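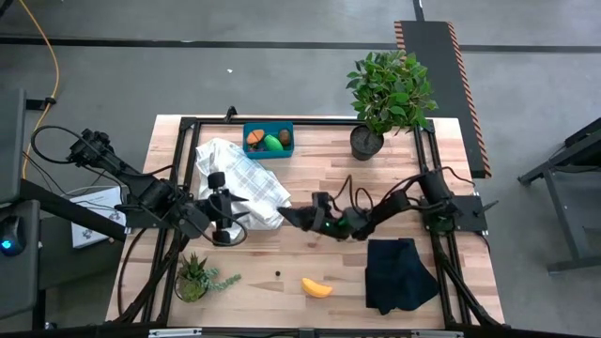 The plaid cloth, the teal bin and the plants on the wood tabletop at Nisska.

Play food gets a table of its own at Nisska
2019-10-11

I stopped by Nisska this week to see the new play corner, and I stayed a lot longer than I meant to. If you haven't been in since the spring, the shop is the one on the Sastton side of the bridge, with the toy library in back and the plants everywhere. The plants are still everywhere, I'm happy to say!

What's new is a table setting for the little ones: a teal bin of pretend fruit and vegetables, a wrinkly white cloth with a faint blue-gray plaid, a small succulent arrangement and a taller leafy plant in a round black pot. It's a simple idea. Kids unpack the bin, spread the cloth, lay out a market stall or a picnic (or, in my nephew's case, a hospital for vegetables) and then put it all away again so the next kid can have a turn. The putting away is the part that parents asked for, I'm told.

Desta Abdella runs the toy library and picked out every piece herself. She started collecting play food in February, when a family from Gurkitz dropped off two boxes of it, and she's been adding to the shelves ever since. The library now has 230 pieces of pretend produce, and she seems to know each one. "I like the ones that are a little bit wrong," she told me. "Kids notice when a berry is bigger than it should be, and then they want to talk about it."

She has a point. I'm a grown woman and I had opinions about the banana.
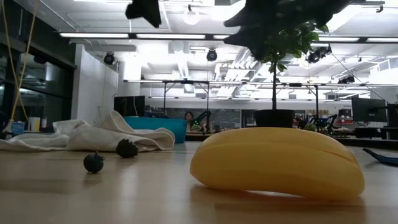

It's a big yellow thing, stubby and rounded, with a matte skin that looks like plastic and a ridge running along it, and next to it the dark berries look tiny. There's a bumpy blackberry, nearly black, and a smooth blue-black one with a leafy little crown. I think that one might be my favorite in the whole shop, but Desta tells me the banana is what gets asked for by name.

The cloth gets plenty of use too. My nephew's crowd likes to hide things under it and make everyone guess, and Desta has a game where you fold it as small as you can before the song ends. She'd love a few more cloths, by the way, so if you have old kitchen towels with some pattern left in them, bring them by the front counter. Please wash them first.

Money for the play corner came from the Teshome bakery, which put up $1000 and asked only that there be something bread-shaped in the collection. (There is. I saw a baguette on the shelf, and a pretzel.) Desta hopes to raise another $1000 over the winter for low stools and a second bin, and there's a jar at the register if you have change to spare.

Play sessions are in the mornings, they're free, and you don't need to be a library member to join in. Members can also take home a bag of play food for two weeks. Just check under the couch before you bring it back, please, as the peas have a way of disappearing and three families have already been through this.

I went home with a bag of pretend lemons and a cutting from one of the succulents, and I still need to find a pot for it.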